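Hatia Kitchen Episodes: Frequently Asked Questions

Maintained by Karine Tremblay and Tyson Girard
Last revised March 31, 2023

What counts as one episode?
One attempt at one instruction, from scene reset to the operator's stop signal. Joint states, gripper opening, the wrist view and the instruction text are stored together under a single episode number.

Are the episodes recorded on hardware?
No. Everything in Hatia is rendered. Operators drive the simulated arm by hand controller, and the physics and the cameras run from the same clock.

Why do wall and counter materials change so much between episodes?
Surface textures are drawn at random at reset, independently of the layout. A counter may come up as plain stone in one episode and saturated red cobble in the next. Cabinet doors, trim and walls draw from separate lists. The aim is a policy that does not depend on any one finish.
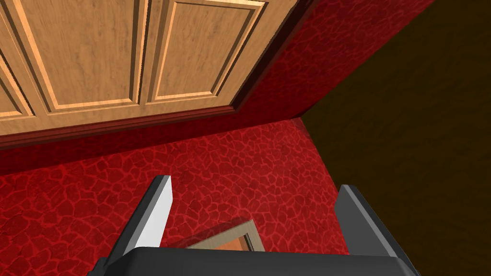
Texture names are kept in the episode header, so a subset can be filtered by material. Lighting is stored the same way — but as numeric values.

Can I ask for a fixed kitchen?
Yes. Set the layout and texture seeds in the request form. Fixed requests are limited to 1,000 episodes per group.

Are failed attempts kept?
They are kept and labeled. Each label is assigned by 2 reviewers working separately; if they disagree, Lucyna Żak makes the final call. Failures are left out of the default training split.

How long does a request take?
Roughly 3 weeks from approval. Requests received in April will be queued behind the Birkuritz set.

Which wrist view should I train on?
Use the full-size one. The reduced copy is meant for browsing and drops fine detail near the fingertips.

Who do I contact about a corrupt file?
Anderson Pacheco. Include the episode number and the checksum.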